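Wernel Repair and Reuse Workshop
Small parts storage: progress report to the Tumarard Fund
Wednesday, December 10, 2008

Period covered

This report covers the second part of the grant, which pays for sorting and storing the small parts given to the workshop. The first part, for shelving and the sink, was closed in our last report and nothing has been spent under it since.

Work done

The screws, washers, fuses, buttons and sewing machine parts used to be kept in jars and tobacco tins along the back wall. We have emptied 60 of these and thrown out what was rusted or could not be identified. Seven tins are left. They hold mostly clock parts and will need someone who knows clocks.

We looked at two kinds of storage. The Binwood drawer cabinet holds more, but the drawers come right out if pulled hard, and a full one is heavy. The Sikora trays are shallow and have a separate lid, so a tray can be carried to the bench, opened and put back. We chose the trays. The order was for 72 and all have been delivered.

Before filling any of them we have been checking each tray and its lid on the table. A lid has to sit flat all the way round, or small washers will move from one compartment to the next when the tray is stood on its side. The compartments are a good size for most of what we have. Longer bolts will stay in the old wooden boxes.

Compartment tray and clear lid on the work table:

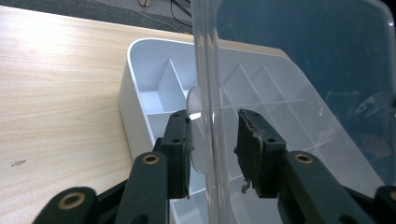
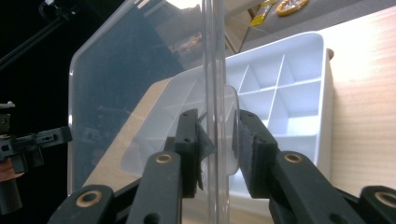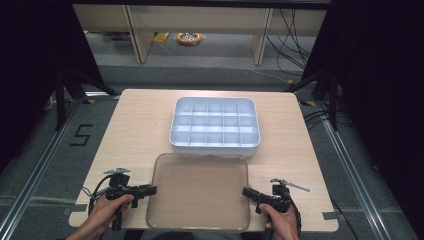 Labels will go on the short end of the tray and on the lid as well, with the same number on both. We tried paper labels with clear tape over them and they lifted at the corners after a fortnight, so we have moved to printed vinyl. A list of what is in each tray will be kept in a ring binder by the door, and a second copy in the office.

Spending

The trays, labels and binder came to slightly less than we had allowed. We have about 3000 left in this part of the grant. We would like to use some of it for a second bench lamp and a magnifier, as sorting fuses by rating is slow in the afternoon light. Please let us know if this needs a separate request.

Problems

Delivery was late and we lost two sorting sessions. One box of trays had been crushed at a corner, and the supplier replaced the damaged ones without charge. The rack the trays are meant to stand in is a little too narrow for them with the lids on. We are having the uprights moved and do not expect a cost to the grant.

Next steps

Filling will start with screws and washers, as these are asked for most often. Fuses and electrical parts come next, then haberdashery. We expect to have the rack altered in January and the trays in use on open days after that. The clock parts will be reported on separately.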